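Home | Forums | New Posts | Members | Search | Log In

Findlow Home & Laundry Board > Fabric Care > Linen that won't soften

Print this thread | E-mail this thread

1,399 views | 3 shares

hemline_pat wrote:

I bought linen sheets from Hjaltested in March and they still feel like a paper bag. I have washed them every week on warm with the regular amount of liquid detergent and put them through the dryer on medium. The label says they get softer with each wash. They have gotten a little softer, but my husband has gone back to sleeping on the old cotton set in the spare room and says he will return when the sheets do.

They were not cheap. I paid 300 for the set with two pillowcases, so I'm not giving up on them, but I would like to know what other people do. Fabric softener? Vinegar? More washing? We have hard water here if that makes a difference.

Dellwood wrote:

Hard water makes all the difference. Your minerals are staying in the fibers, and so is some of the soap. Cut the detergent in half and run an extra rinse. I did that with a tablecloth that was stiff as a board and it came around after four or five washes.

Skip the softener. It puts a coating on the cloth, which feels nice for a week, and after that the linen stops soaking anything up. Dish towels are where you notice it the most.

mrs_ambrose wrote:

I have used softener on linen for 20 years and have no complaints. A small amount, every third wash. I think people repeat this advice without trying it.

Dellwood wrote:

I have tried it. My towels pushed water around the plate. Yours may be a different weight of cloth or you may have soft water, but I would not tell a new owner to start there.

mrs_ambrose wrote:

She asked about sheets, not towels. Nobody dries a plate with a sheet.

hemline_pat wrote:

Both are useful. I'll do the extra rinse first and see. What about the dryer? My sister hangs everything and says I'm ruining them.

Khrystyna Tymoshchuk wrote:

I sew curtains and table linen for a living, so I wash a lot of new cloth before I cut it. What works for me:

Wash it alone the first few times, in a machine that is no more than half full. Linen needs room to move. If you stuff a full set of sheets into a small drum, they roll up into a rope, and the creases in the rope are where they wear out first.

Warm water, not hot. Half the detergent. Two rinses.

Take it out of the dryer while it is still a little damp and shake it hard. Then hang it or lay it over a door for the last part. Linen that is baked bone dry comes out stiff, and it wrinkles so badly you will never get it flat again without a lot of water. Linen that is dried only on a line is also stiff, so your sister is half right. The tumbling is what loosens it up.

Before you buy more, fold a bit of the cloth between your fingers and look at the fold. If it springs open slowly, it has been washed or treated at the mill. If it stays in a hard crease like cardboard, it is raw, and you have some months of washing ahead of you. Either one can be good cloth. 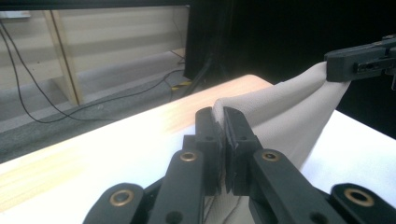

4 min read

The crease test doesn't tell you about weight, though. For that you have to ask the shop. Heavier linen takes longer to break in and lasts longer. I sell a light one from Braltbridge that is soft almost from the start, and I tell customers up front that it will go thin at the foot of the bed before the heavy one does.

One more thing about ironing. If you do iron, do it damp and on the wrong side. Ironing dry linen on the right side gives you a shine on the seams that does not wash out.

Bustow_Bill wrote:

I don't agree with the half detergent advice. If you sleep hot, you need the full amount or the sheets turn gray and start to smell. I have pulled sheets out of a rental washer that had been done with a teaspoon of soap for a year and they were not clean by any standard.

Use the full amount and add washing soda for the hard water. Problem solved.

Khrystyna Tymoshchuk wrote:

Washing soda is fine on white. I would be careful with dyed linen, especially dark blue and that rust color everyone wants now. I've had both go patchy. And "half" means half of what the cap says, and most caps are marked for a big, dirty load. I am not talking about a teaspoon.

Bustow_Bill wrote:

Fair enough on the dyes. Mine are all white. I still say measure for the dirt and not for the feel.

rowan_k wrote:

Vinegar in the rinse cup worked for mine. I use half a cup of plain white. You can't smell it once the sheets are dry. I do this every other time, because I have read that it is hard on the rubber parts in the machine if you do it constantly. My repair man said the same thing, though he also told me never to use the delay timer, so I don't know how much weight to give him.

Dellwood wrote:

Vinegar is all right now and then. Don't mix it in with anything that has bleach. I know everybody knows that, but it should be in any thread where vinegar comes up.

tansy wrote:

Can I ask a side question? I have a linen and cotton mix, 55 percent linen on the tag. Does all of this apply, or do I treat it like cotton?

Khrystyna Tymoshchuk wrote:

Treat it like linen for heat and like cotton for patience. It will soften faster. Watch the shrinkage, because the two fibers don't always pull in by the same amount and you can end up with a wavy hem. If you are going to sew it, wash it twice before you cut.

tansy wrote:

Thank you. I was going to cut it tonight, so I'm glad I asked.

mrs_ambrose wrote:

My mother put linen through a mangle and folded it away damp for an hour before ironing. She had sheets that lasted 40 years. I am not suggesting anyone buy a mangle, but the folding away damp part is worth doing. Roll the pillowcases in a towel - it evens out the moisture and the iron goes over them in one pass.

Bustow_Bill wrote:

Who is ironing sheets? Make the bed while they're damp, pull them tight, and leave the covers off until lunch. By then they're dry and flat.

mrs_ambrose wrote:

I iron pillowcases and the top foot of the sheet that folds over. The rest can look after itself.

rowan_k wrote:

Damp sheets on a mattress every week sounds like a way to get mildew. I would not do that unless you live somewhere dry.

Bustow_Bill wrote:

Barely damp. I've done it for years with a window open and the mattress is fine. I had it up on its side in the spring and looked.

hemline_pat wrote:

Update from me. I have done three washes with half the detergent and two rinses, half a load at a time, and taken them out of the dryer early. They are better. The pillowcases more than the sheets. The first extra rinse had suds in it, so Dellwood was right that there was old soap in there.

I did the fold test on the corner of the flat sheet and got the hard crease, so I suppose mine were raw when I bought them. I wish the shop had said so. Hjaltested did answer my e-mail and told me to "enjoy the journey," which did not help.

My husband tried one night and went back to the spare room, but he did say it was closer.

Dellwood wrote:

Keep going. Mine took most of a winter. Wash them on a Wednesday or whenever you have time to be there when the dryer is done. The early part matters more than people think, and the buzzer is always too late.

tansy wrote:

Mine came out of the second wash an inch and a half shorter and about as wavy as you said. I'll trim it square and cut on Saturday.

Khrystyna Tymoshchuk wrote:

Pull it straight from the corners while it is damp before you trim anything. You may get some of that wave back out. Find one thread across the width, draw it out, and cut along the gap it leaves. That way you know you are on the grain.

mrs_ambrose wrote:

And a little softener, every third wash.

Reply to thread | Previous thread | Next thread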